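How to Tighten a Wobbly Plastic Chair with Tube Legs

A chair with a molded seat and four tubular legs will loosen with use. The fix takes a few minutes per chair. I do ours at the Tollura hall every September, 97 of them, and the steps are the same for one.

You need a screwdriver that fits your screws, a damp rag, an old toothbrush and something to cover the work surface. A plastic sheet is fine. It keeps grit off the seat and can be shaken out later.

1. Turn the chair over and set it on the sheet, legs up.

2. Hold the seat by its edge with one hand and push each leg sideways with the other. Note which ones move.

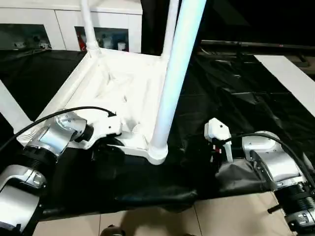 3. Clean before you tighten. Dirt packed around a leg can make it feel snug when the joint is loose. On a white seat like this one, the ridges and recessed channels underneath collect most of it, so run the toothbrush along those first and then wipe. Let everything dry.

4. Tighten the screws a little at a time, going from one leg to the next. Stop when they are snug - plastic strips easily. If your legs are a push fit, press each one straight down into its socket instead.

5. Check the feet. Replace any cap that has worn through. A bag of 200 from Longo lasts us a long time.

6. Stand the chair up on a level floor and press on each corner of the seat. If it still rocks, go back to step 2.

Do not glue a cracked socket. Sveva Zanetti tried it on two of ours and both cracked again within the year.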